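Chicken stock from frozen carcasses, the lazy way

Quick one tonight, stock is on and I've got till 9pm. Few people asked after the March supper at Dustow so writing it down properly.

You need:
2 roast chicken carcasses, frozen is fine
500 g wings, for body
1 onion, halved, skin on
1 carrot, 1 stick celery
peppercorns, bay leaf
cold water to cover
No salt. Salt later, when you know what it's going in.

Save the bones as you go. Strip the meat, bag the carcass, squash it flat, write what it is on the bag. Chicken and lamb look the same after a month, trust me.
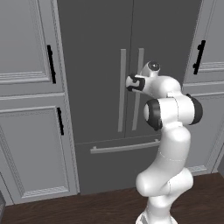 Bones keep well for a few months if they stay properly cold. Bag them flat and stack them, heavy stuff at the bottom. With a fridge that has two tall doors on top and a wide freezer drawer underneath, the drawer is your bone store – everything in one layer if you can, so you can see what you've got. Veg trimmings in a seperate bag.

Method
Oven to 200C. Wings and onion in a tray, 40 minutes, till properly brown. Carcasses can go straight in the pot frozen. Tip in the wings, splash of hot water in the tray, scrape up the sticky bits, in they go too.

Cover with cold water. Bring up slowly. Skim the grey foam. Then turn it right down – a bubble here and there, no rolling boil, or it goes cloudy and greasy.

Carrot, celery, pepper and bay after the first hour. Three more hours. Top up if bones poke out. Melaniia Kushnir does hers overnight in a slow cooker, also good, bit darker. 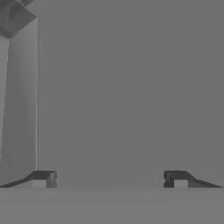
Clear the worktop before you strain.

Big bowl, sieve, ladle. Don't press the bones or you'll get mud. Cool it fast, bowl in a sink of cold water, then fridge overnight. Lift the fat off next day and keep it for potatos.

Freeze in 500 ml tubs, leave a gap at the top. Should set like jelly when chilled. If it doesn't, more wings next time, or boil it down a bit.

Lamb version to follow, Yurii Zinchenko's, with barley.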